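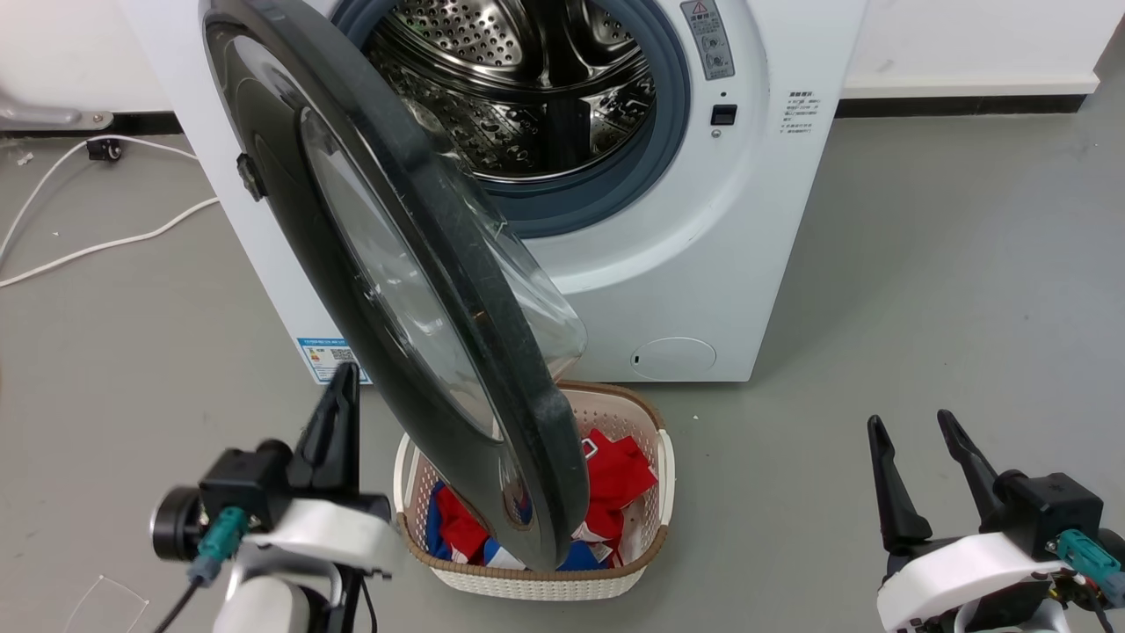 Laundry robot stops dead at Skikwood, and takes the afternoon with it

Sep 6, 2018

I had been looking forward to my visit to Skikwood for weeks, so of course I picked the day the laundry robot decided it didn't want to do laundry.

If you haven't been following, Skikwood is the test flat that Stilex has been running on the ground floor of its own building since the spring. The two-armed robot they keep there is called Wamis (I asked what it stands for and got three different answers, so I've stopped asking). Its whole job at the moment is washing. It opens the machine, gets the clothes from the basket into the drum, shuts the door and presses start. It sounds like nothing, and I've now watched enough of it to know that it is really, really hard.

The fault came up just after lunch. Wamis had opened the door and was reaching down for its first handful when the left gripper closed on thin air and stayed closed. Then the arm carried on moving as if it were holding something. It swung across, caught the washing machine door on the inside and kept pushing. I heard the hinge before I understood what I was looking at – a nasty creak, like somebody leaning on an old gate.

Brodie Pryor, who was running the session, hit the red button. Everything went still and he said a word I can't print here.

The machine is fine, more or less. The door now sits a touch low on its hinge and needs a lift to shut properly. Nobody was hurt, and nobody was inside the taped line at the time, but Raelene Hollis, who looks after safety for the flat, stopped all the runs there and then and sent everyone off to write down what they'd seen. Me included! I handed in half a page and a very bad drawing.

So what went wrong? The short version, as Hideaki Hirose explained it to me over a cup of tea, is that the gripper stopped telling the arm how hard it was squeezing. The reading froze at the last value it had sent, and that value happened to look like a good firm hold on a shirt. The arm believed it. There is supposed to be a check that notices when a reading hasn't changed for too long, but it had been set far too generously. It should trip after 100 milliseconds. It was set to 900.

That setting dates from August, when Wamis kept stopping for no good reason and the team loosened the check to get through a demonstration. It was meant to go back afterwards and it didn't. Hirose was very open about this, and rather glum. He told me they had done 2,131 loads of the arm-into-basket move up to that point without the door being hit once, and I think that number had made everybody a bit comfortable.

The frozen reading itself is still a bit of a mystery. The first suspect is a cable in the left wrist that flexes every time the gripper turns down towards the basket. Eusebio Lorente had the cover off before I'd finished my tea and was wiggling things with a plastic stick, and he did get the signal to drop out twice, though he wouldn't swear it was the same fault. The wrist units come from Olatunji, and a spare pair is being sent over so that the old ones can be taken apart on a bench.

For now Wamis is allowed to move at crawling speed only, with the washing machine unplugged and a second person standing by the stop button. Hollis wants the check put back where it belongs, and a proper limit on how hard the arm can push against anything at all, before she'll sign off on normal running. She reckons about 2 weeks. Pryor reckons less. I know whose guess I'd put my money on.

I did ask whether I could come back and see a full load go in. They said yes, and that I should bring my own washing, so I'm saving up my towels.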